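Equipment Plan and Budget – Progress Report for December
Cilside Manipulation Cell, prepared for Careo by Maritza Cusi

Spending to date

The arms, controllers and mounting hardware are paid for and on site. The remaining equipment budget covers fingertips, wrist cameras, spare cabling and a second worktable. Fingertip pads are the largest recurring item. We have used 29 pairs since the start of the grant, against 14 in the original plan, and ask to move the unspent travel line to cover the difference.

Quotes

Hetis quoted a lead time of 3 weeks on replacement pads. Từ is cheaper per pair but sells only in lots of 1000, well past what we can store or use. Marthinus Cele recommends Hetis, with one spare set per gripper held in stock. We would like approval before the next order window.

The camera quote is still open. The supplier has changed the connector on the current model, and we need to confirm that our existing cables fit before committing.

Current work

Two-arm block tasks continue on the existing table. They use standard toy bricks, so parts cost is negligible. The tabletop is worn and is listed for replacement under the second table purchase – one order for both would save a delivery charge.

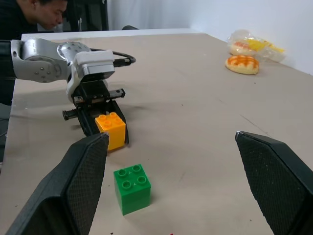 Figure 1. Two-arm block task, wrist camera view. Yellow-orange brick in the second gripper, green brick on the table.

Requests to the funder

1. Approve the transfer from travel to consumables.
2. Approve the Hetis order for pads.
3. Confirm whether the second table counts as equipment or furniture under the grant terms.

The camera purchase will be submitted separately once the cable check is done.

Last updated: December

Related items
Cilside cell: floor plan and power requirements
Consumables log, gripper pads
Careo reporting template for equipment grants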